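Workshop notebook, Evaluation of the Olora handling kit (supplier: Drakano)
Sarport applications room, October
Entry by Irén Kozma

Purpose of this entry: to record the setup, the first working session and the open points before the purchasing recommendation is drafted. The kit is on a 28-day evaluation loan. The supplier's quotation covers the gripper, the wrist sensor, the software license for one station and two remote support sessions. The arm is our own and is excluded from the price comparison.

09:10. Mounting. The gripper and wrist sensor were fitted to the arm according to section 4 of the supplier's manual. The flange adapter seated correctly. The manual gives the tightening order for the flange screws but no torque value. A value was requested from Drakano by e-mail and received before noon. It should be printed in the manual, and this has been noted for the documentation score.

Cable routing took longer than the mounting itself. The supplied clips do not suit the diameter of our casing, so the cable was left with a wide service loop on the outside of the arm. At slow speed this is acceptable. For any permanent installation we would require a proper dress pack, and the quotation does not include one. Colleagues who use the station during the loan period are asked to check the loop before any move that turns the wrist past its usual range.

10:30. Software. Installation on the station computer was completed without assistance. The license was activated on the second attempt. The first attempt failed with a message that referred only to an error number, and the number does not appear in the manual's error list. The teaching interface is clear. Waypoints can be named, copied and reordered, and a waypoint can be locked against accidental changes. Metwally, our present software, does not have the locking function, and operators have asked for it more than once.

Test pieces for the first session were ordinary tabletop items, in accordance with the evaluation plan. The plan calls for common shapes before any customer parts are introduced.
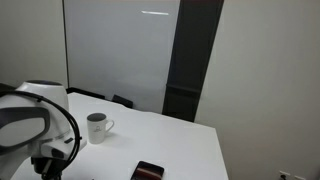 Speed was limited to the lowest setting throughout the morning. The approach height was set by hand for each position, and the values were saved under the operator's initials so that they can be traced. Anyone editing these values should save a copy under a new name. The originals are needed for the comparison at the end of the loan.

Calibration of the wrist sensor follows a printed target supplied with the kit. The procedure is described on a single page and can be completed by one person. One remark: the software accepts the calibration without displaying the remaining error. The figure can be found in the log file, but an operator would have no reason to look for it there. We would ask for it to be shown on the screen before acceptance. This request was entered in the issue list as item 6.

13:40. Grasp teaching. The kit offers a library of prepared hand positions, each of which can be adjusted finger by finger. The library is well organized, with names that describe the intended shape of the object. Adjusting a single finger is simple. Adjusting several together requires moving between two screens, and the second screen does not retain the zoom level. It is a small matter, but it was the most frequent cause of delay in the afternoon.

The closing force setting is given as a percentage. Drakano was asked to what force the full value corresponds and replied that it depends on finger position, with a table to follow. Until the table arrives, no force figures are to be quoted in our report. The setting used should be written down with every run.

Cups and lids are of particular interest because the customer inquiry behind this evaluation concerns small upright containers. The questions to be answered are whether the fingers can reach a rim from above, whether a lid can be held without tilting, and how much clearance is needed around the container on a shared surface.

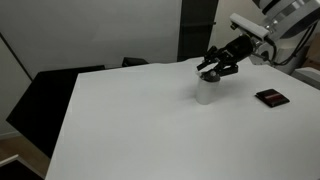 The approach direction deserves a separate note. A vertical approach is the simplest to teach, but the body of the gripper may then hide part of the object from the person teaching. An approach at an angle gives a better view and requires more free space on one side. Both are to be tested with the same waypoint names so that the logs can be compared directly.

15:20. Call with supplier support. The support engineer was well informed and answered most questions immediately. Points agreed:

The force table will be sent together with a revised manual page.
The missing error number will be explained in writing.
A larger cable clip exists and can be sent without charge.
The screen zoom matter has been reported before and is planned for a later release. No date was given.

Service terms. The standard contract provides a reply within one working day and a replacement unit if the gripper has to be returned. Finger pads are classed as wear parts and are not covered. The supplier recommends inspection of the pads after every 2000 cycles. The quotation does not list a price for a replacement set, and without it we cannot calculate running costs. The price has been requested.

Provisional assessment. Installation is within the ability of our own staff. The teaching software is better arranged than what we use now. The documentation has gaps in places where a new operator would need it most. I make no statement yet on grasp reliability, as the repeat runs have not been carried out and single trials are not a suitable basis for one.

To do before the next entry:

Obtain pad price and force table.
Fit larger cable clip when received.
Repeat wrist calibration and copy the error value from the log into the station record.
Run the rim and lid positions at the lowest speed, both approach directions, same force setting.
Ask Drakano whether the license can be moved to another station computer without a fee.

16:45. Programs backed up to the shared drive, folder Olora, subfolder by operator initials. The loan agreement is filed with the quotation.

I. K.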